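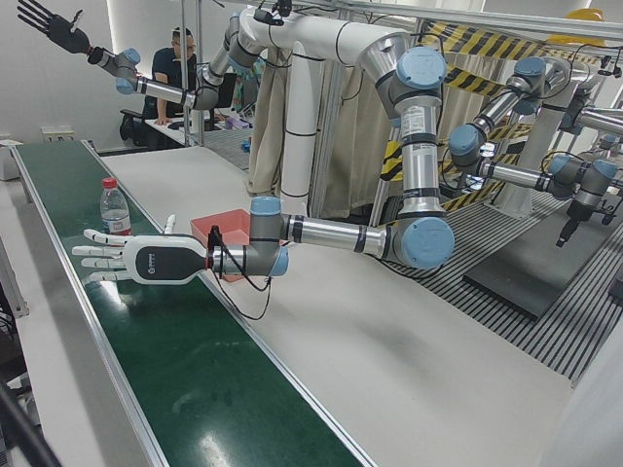

I finally got over to Marndale to see what Hussam Mansour and the Zurex crew have been up to, and wow, I did not expect to stay until dinner! They're teaching a two-armed robot to take water bottles off a conveyor belt, and they do it by steering the arms remotely, one try after another.
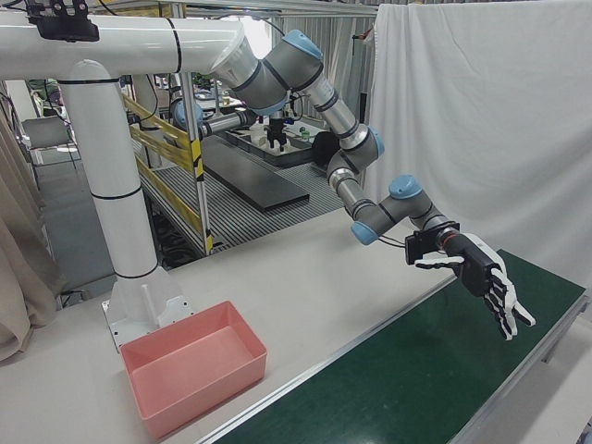

An open hand over the green belt at Zurex in Marndale.

Hussam says the goal is 300 good runs by January. They had 33 when I walked in (a fumbled grab doesn't count, and I fumbled plenty). I got nine turns at the controls and my hands were sweating by the second one – you want to rush the thumb, and you really can't.

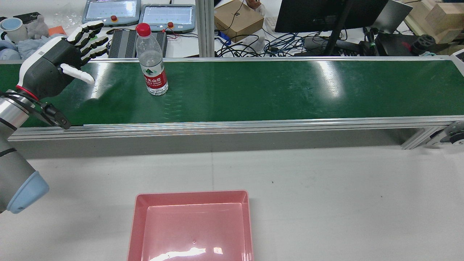
The slow part is the last inch before the fingers close. Hussam kept telling me to stop, breathe, then squeeze. He makes it look so easy, but he told me his first decent run took him 18 tries, so I felt a bit better about mine. Zurex wants to try cans next, and I've already asked for another go.

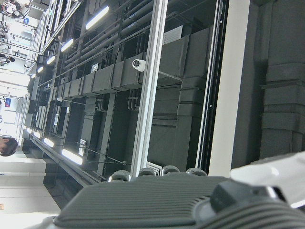
Also in Marndale this week

Khasawneh is moving its repair shop across town in January. More on that once I've had a look around.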